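Setting a simple table: your questions

Do the chopsticks go on the tray or the plate?
Here I have one across the plate, in front of the bowl, and one across the tray — easy to grab. 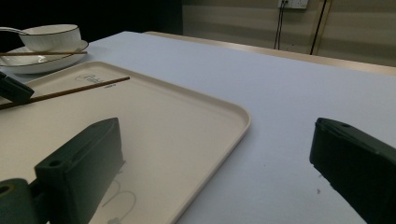 If you've got a chopstick rest, go ahead and use it!

Is a tray worth it for one person?
I love mine (the rabbit one), and it wipes clean in 10 seconds.

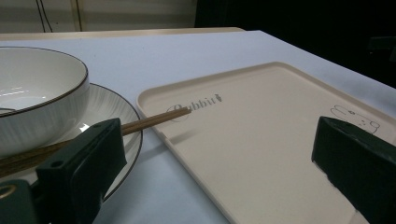 Jhair Benavides wrote in that he skips the plate and puts his bowl straight on the tray. Fine by me!

Where does the spoon go?
In the bowl, handle to the left.

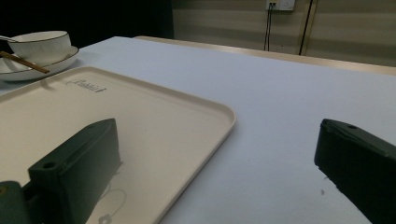 Can I put the tray in the dishwasher?
I never do — hand wash only.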